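Taking a group to a robot open day - is the ice scooping demo worth the wait?

Posted in Days Out and Visits, July 3, 2020 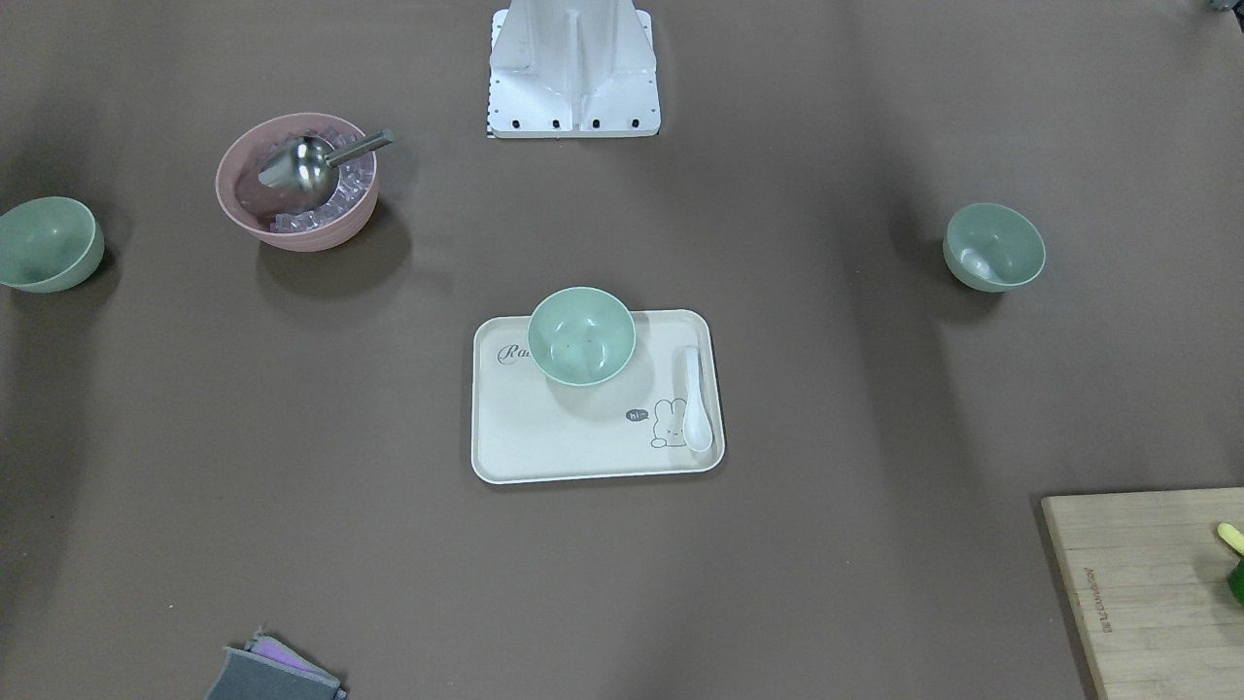
I've been asked to bring 15 people from our neighborhood cooking club to the open day at the Vavine workshop, and I'd love to hear from anyone who went to the one in May. Most of us have never stood next to a robot arm in our lives, so I'm trying to work out what to tell everybody beforehand. The flyer says there's a kitchen table where the arm moves ice from one bowl to another with a scoop, and that's the part our members keep asking me about. Is it easy to see from the back? Does it drag on? Two of our ladies can't stand for long, and I'd hate for them to get tired out before the good bit - any advice at all would be so welcome!

Pravow

Oh, you'll have a lovely time! I went in May with my sister and we stayed at that table far longer than we meant to. A pink bowl holds all the ice, with a metal scoop in it, and the smaller bowls are pale green, so even from a few steps back you can tell what's meant to go where. There was a cream tray with a little bunny on it saying "hi" and my sister talked about that bunny the whole way home. Each run took nearly 8 minutes when we were there, with a chat from the staff in between (they're very patient, ask them anything). For your ladies, I'd call the front desk a few days ahead and ask for folding chairs. They brought one out for a gentleman near us without any fuss. I'd also split your group in two, say 8 and 7, and let one half look at the sorting machines while the other half watches the ice - then swap over.

Tokgöz

Get there at 9 when the doors open. It was packed by lunch, I heard 400 people came through. Parking is bad.

Bornix

Agree with Tokgöz about the parking, though there's a drop-off spot by the side door that would suit anyone who can't walk far. One small thing to add - the room with the kitchen table was chilly when I visited, so tell your group to bring a sweater. And do let them ask for a second run if they miss the first. We did, and the staff seemed happy to set it all up again.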